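Moving the backups off the old box
24 July 2019

The old backup server had been running since before I moved into this apartment, and last month one of its two disks started logging read errors. The count was low and stable for a while, then it wasn't. I ordered replacement drives and decided to redo the whole arrangement at the same time, which I had been putting off since January.

Some background on the names. Akska is the desktop I work on. Helar is the old backup box, a small tower with a fan that has a bad bearing. Barbu is the new one. The naming scheme has no meaning beyond the fact that the words are short and don't collide with anything in my shell history.

The previous setup was a nightly script that copied my home directory to Helar over the local network, keeping unchanged files as hard links to the night before. It works, and the restore procedure is simply copying files back. The weakness is that a hard link is still one file on disk. If a block under it goes bad, every night's copy of that file is bad in the same way. I knew this and accepted it, on the theory that the second disk was a mirror. What I had not done was schedule any regular read of the data, so the mirror could have been wrong for a year without telling me.

The first job was to find out how much was damaged. I had a list of checksums from the last time I did this properly. The list was incomplete, but it covered the photo archive and the scanned paperwork, and those are the only parts I can't recreate. The check took most of a night. Of the files on the list, 2,373 could not be matched at all. That number looked alarming until I sorted the output by path. Nearly all of them were in a folder I had renamed, so the checker was looking for names that no longer existed. After correcting the paths, six files were left with real mismatches. Four of those were thumbnails. The other two were scans of a lease that ended a long time ago, and I had the paper copies in a drawer.

So the actual loss was close to nothing, but I would not call that a result of good planning.

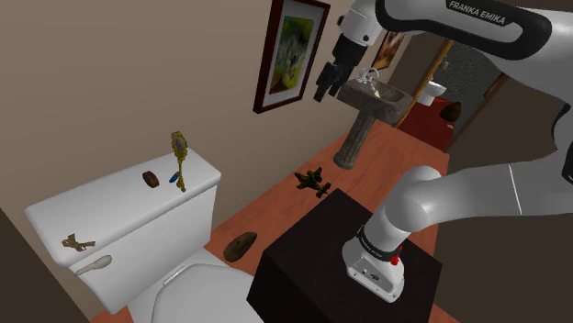

For the new setup I wanted three things the old one lacked: checksums kept by the backup tool itself, encryption before anything leaves the desktop, and a copy in another building. I tried two tools that store data in deduplicated chunks. Both did the job. The one I kept has the slower first run but a much clearer error message when a chunk is missing, and I expect to read its error messages on a bad day.

The first full run from Akska to Barbu was slow because I had left the network port negotiating at 100 megabits. The cable was the cause. It was an old one with a broken clip, and it had been sitting under a chair leg. With a different cable the link came up at 1,000 and the rest of the transfer finished before dinner. I should have looked at the link speed first - it is one command.

The offsite copy goes to Zinura, a small storage host that charges by the month and gives you a plain shell account. I have no strong feelings about them yet. Upload from here is limited by my own connection, so the initial copy ran for days with a rate limit set during the evening. Daily runs since then take a few minutes.

Retention is set as follows. Daily copies are kept for two weeks, weekly copies for two months, monthly copies for two years. Pruning happens on Barbu only. Akska has a key that allows it to append but not delete, which means a bad script on the desktop can't remove the history. It also means I have to log in to Barbu to prune, and I have already forgotten once.

The verification job reads a portion of the repository each night and covers the whole thing over the course of a month. It mails me only on failure. A second job mails me if the first one has not written its status file in two days, as silence from a broken job looks the same as silence from a healthy one. I tested this by turning the first job off - the mail arrived, in the spam folder. There is now a filter rule for it.

I also did a test restore onto a spare disk. Permissions came back correctly. File times came back correctly. Extended attributes did not, on a handful of files, and I traced that to the spare disk being mounted without support for them.

Still open: the phone is not covered by any of this. Its photos reach Akska only when I plug it in, and I plug it in less often than I should. Helar is switched off but not wiped. I plan to leave its good disk alone until Barbu has been through one complete verification cycle, then erase it and take the case to the recycling center.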